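Towels, week three

September 29, 2018

So I promised a few of you I'd write up how the robotics club is going, and then I didn't, and now we're three weeks in and I have way too much to say. Sorry in advance!

Quick catch-up if you're new. I joined the Wadlow club back in April, mostly to get out of the house, and this fall our team signed up for the laundry challenge at Skiston. The robot has to take cloths out of a wire basket, put them on a table and (this is the bonus round, and I have feelings about the bonus round) fold one. There are 4 of us on the team and not one of us folds our own laundry at home, so you can see how well this was thought through.

Ronaldo Siqueira runs our sessions and he is endlessly patient. He made us spend the whole first night just picking up cloths by hand, slowly, with two fingers, and talking about it out loud. I felt ridiculous - and then I tried to explain how I know where the corner of a towel is, and I couldn't. I just sort of know. The robot sort of doesn't.
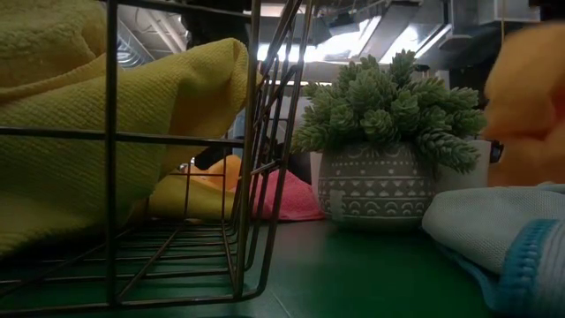 Anyway, the yellow ones are my nemesis. Waffle towels look so easy, all that nice texture to grab, but when two yellow things end up on top of each other our code decides they're one enormous yellow thing and goes for the middle. Ronaldo wants us to fix it with depth. I want to fix it by buying towels in different colors, which the rules don't allow (I checked, twice).

The plant stays on the table too, by the way. The challenge has a "don't touch the decor" rule and you lose points if you bump it, so we practice with a fake succulent and I've gotten weirdly protective of it. I yelped out loud last week when the arm swung over it. Everybody heard.

What else... we finally named our program. It's called Ifans, after a very long vote, and it is now 1739 lines, of which I wrote maybe the worst ones. I also labeled 300 pictures of cloth corners over two evenings with the TV on, and I was seeing corners in my sleep!

Next up is a practice round against the Astwood team. They're supposed to be really good at the folding part. I'm bringing snacks, and I'm going to try one more thing with the grip speed before then, if I can get the laptop away from the others for ten minutes.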